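Course Notes / Youth Coaching / Level 1

Teaching the Forehand to Under-10s: Handout for Session 3
September, by Ildikó Oláh

Welcome back! Last time we covered grips and the ready position, so tonight we get to the fun part — letting kids swing.
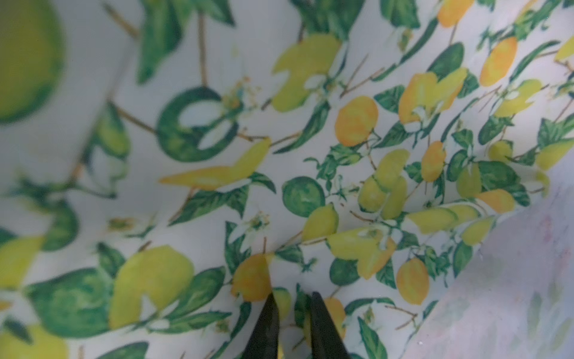
1. Start without a racket

Have everyone "catch" a bounced ball with the hitting hand, out in front and at waist height. It feels almost too simple, but the contact point you want in a forehand is exactly the place where a child naturally catches. Do two short rounds and swap partners in between. Szabolcs Szekeres runs this with his beginners at Somogyi Courts every week, and they beg for a third round!

2. Short racket, soft ball

Use red balls for the youngest and orange for anyone who can already keep a rally going. Choke up on the handle if the racket looks heavy. I like the 21-inch frames, but a 19 is fine for small five- and six-year-olds.

3. The swing itself

Low to high, finish over the shoulder. Say it once, show it three times, then stop talking (this is the hard bit for most of us). Feed by hand from close range. If a child is late on every ball, move your feed slower before you touch the technique.

4. Rally game: Beat the Number

Pairs try to reach 14 shots over a low net. Once they get there, the target goes up to 22, then 34. Misses send the pair back to zero but they keep the target they have earned. Last spring our Brenier group added up every shot from the whole term and got to 816 — you should have heard the noise in that hall.

5. Things to watch for

- Elbow glued to the ribs
- Feet stuck flat while the ball is coming
- Eyes on the coach instead of the ball
- Wrist flopping at contact

Pick one per child per session. Really, just one.

For next time

Write a ten-minute plan for a group of eight on a single court. Include one game, and a version of it for a child who has never held a racket. We'll try a few of them out together on court, so wear shoes you can run in!

Related handouts
Grips and Ready Position (Session 2)
Serving for Small Hands
Running a Sokley Fun Day
Mini Tennis Rules, Short Version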